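3.2 Cell setup and upkeep

The Undcombe cell is two arms on one front rail, wood table, three light walls. Both arms bolt to the rail so the spacing never has to be measured again after a swap. Cables go outside the links, purple sleeve, enough slack for a full wrist turn. We tried routing them tighter in the Villport build, broke 2 connectors in a month, went back to loops. Basket stays on the left side of the table. Towels get handled on the table top, nothing taped down.
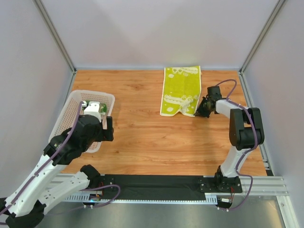
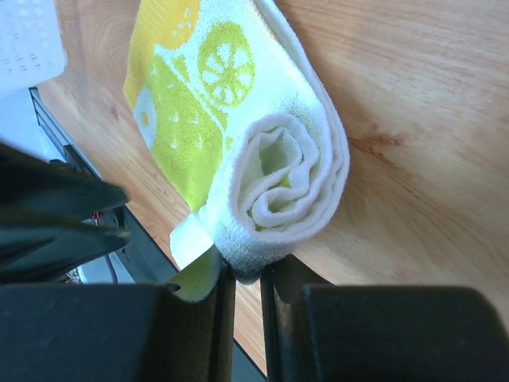 Figure 4. Towel handling in the cell. Top: workspace view, right gripper at a corner of the towel. Bottom: wrist view, towel pinched between the fingers.

Upkeep is a short list. Wipe fingers every 200 folds, lint builds up on the pads and grip gets worse befor it shows in the logs. Check base plate bolts at the same time. Wrist cameras are recalibrated after any hard contact, even if the image looks fine. Hung (Shuk-fan) did all recalibrations, Lehtinen did the cable work.

One repair during the study. Right wrist motor dropped out at fold 591, bad crimp at the base end. New lead, six minutes of jogging the joint by hand, then zero and restart. Folds from that that session before the restart are left out of Table 2.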